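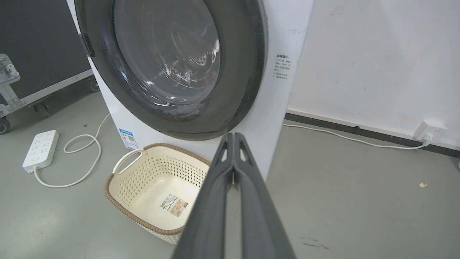 Niall Lennox wanted to know, under my thread on itchy sheets, whether it's really worth giving up scented detergent or if I was just being fussy about a smell. Fair question, Niall, and I started typing you a reply and it got so long that you're getting a whole thread. Put the kettle on!

---

So, background for anyone new. My younger one had a rash behind her knees and along her neck for most of last winter. We tried creams, we tried cooler baths, we tried cotton pajamas in three different weights (she only approved of the ones with foxes). It would calm down for a bit and then come right back.

---

The doctor asked what we washed her clothes in, and I said "the purple one," which is not much of an answer from a grown woman. I'd been buying it for years. My mother bought it. I could have picked that smell out of a crowded bus, and I loved it, I really did.

---

She said to try a month with no fragrance at all and see. I want to be careful here, I'm a mom with a washing basket and no medical training, and skin is different from kid to kid. If yours has a rash that's open or spreading, please call somebody who has seen it in person.

---

First thing I learned: "unscented" and "fragrance free" are two different promises. Unscented can mean they added something to cover up the smell of everything else. I stood in the aisle at Hundier reading the backs of bottles until my ice cream went soft. The one we ended up with is the plain Womness liquid, the big jug with no picture on it.

--- 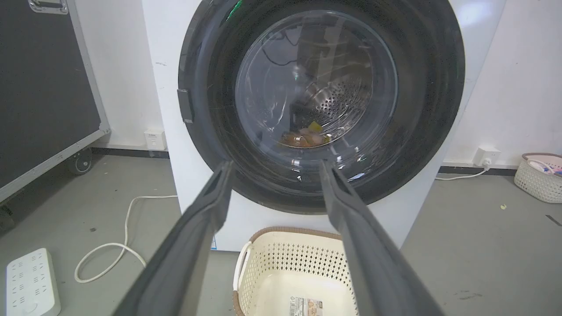 Second thing, and this one embarrassed me a little. I was using far too much. I'd been filling the cap to the top line for every single load, and when I finally read the label, the top line is for heavy dirt and hard water. A regular load is way down at the bottom of the cap. I had been pouring out double for years and wondering why the towels felt like cardboard.

---

Which brings me to getting the old stuff out, and this is the part I'd ask you not to skip, Niall. Fragrance hangs on. You can switch jugs and the sheets will still smell like last month. We did 2 hot washes with nothing in them for all the bedding and towels, and I could smell purple coming off the first one from the hallway.

---

Then clean the machine itself. The little drawer comes all the way out on most of them (there's usually a tab to press), and mine had a gray jelly in the softener corner that I will not be describing further. Wipe the rubber around the door too, down inside the fold. Old softener likes to sit there.

---

Softener was the hardest goodbye for me. I put 100 ml of white vinegar in the softener slot for a while and liked it fine, but Jinfeng Shi wrote to me that her repair guy tells people to go easy on vinegar for the sake of the rubber parts, so now I mostly leave the slot empty. The towels are a bit rougher. We've all survived it, and they dry you better!

---

Things I forgot the first time around, in no sensible order:

- pillow covers under the pillowcases
- the bath mat
- winter hats and scarves, which sit right against the neck
- the stuffed rabbit
- the couch blanket everybody uses and everybody denies using
- my own sweaters (she leans on me all evening, of course she does)

--- 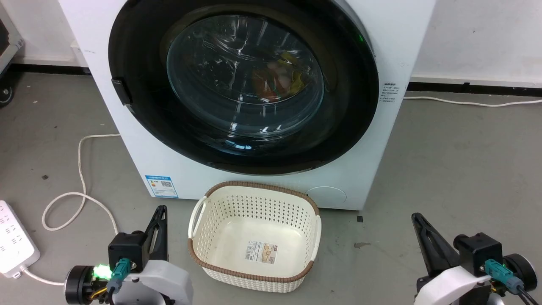 The sweaters were a real turning point, I think. I'd done all of her things and none of mine, and her left cheek was still pink every night after story time. My husband is the one who noticed it was always the left. We washed everything of mine that she might put her face on, and I put my perfume away in the closet for a while too.

---

On money, a few of you asked. The plain jug costs a little more than the purple one at our store, but I use so much less per load that it comes out even or better. I wrote the date on the bottom of the last one with a marker and it lasted us 8 weeks, with two kids and one of them in soccer.

---

Please don't feel you have to throw out what you have. I gave my leftover purple to my neighbor on Iraveo Street, who was thrilled, and whose hallway now smells like my entire childhood.

---

Does it work? Her neck has been clear since November, and the knees come and go but nothing like before. We changed the creams at the same time, so I can't swear to you which thing did what. I'd do it all again for the neck.

---

What I didn't expect is how loud everyone else's laundry got. We stayed a weekend with my aunt in Hou and I lay awake in a cloud of mountain something. Lovely sheets, ironed and everything! I bring our own pillowcases now, and so far she's been very gracious about it.

---

My last post on detergent powder had 200 replies and I did try to read them all. If you've found a fragrance free stain stick that can handle grass, please tell me the name of it. Soccer starts back up soon and I have nothing.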